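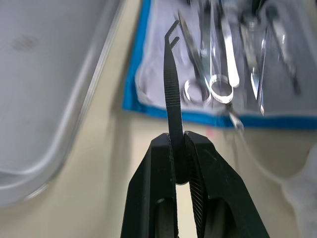

In Praise of the Small-Town Repair Counter

May 26, 2010
By Cor Martens

Print this article | E-mail this article

When I moved to Tromau there were three places on the main street that would fix a thing for you, and I am sorry to say I took all of them for granted. You walked in with a toaster or a zipper or your grandmother's clock, you talked for a while about the weather and somebody's knee, and a week later you walked out with it working, or working well enough.

Only one counter is left now, and the rent on it went up in May by 100 dollars a month. The nearest other one is in Visau – a pleasant drive, but I can't see many people making it for a toaster.

I know the arguments. New things are cheap, and the hours of a person who can mend the old ones are dear. I paid 712 dollars last winter to have a furnace looked after that my brother-in-law says I should have hauled away, and he may be right (he often is, and he lets me know it). But I like that furnace, and I liked the afternoon I spent learning what was wrong with it.

So I would ask the town council to think about those empty storefronts, and whether one might be let cheaply to somebody with a workbench and some patience. I have a lamp I've been meaning to bring in.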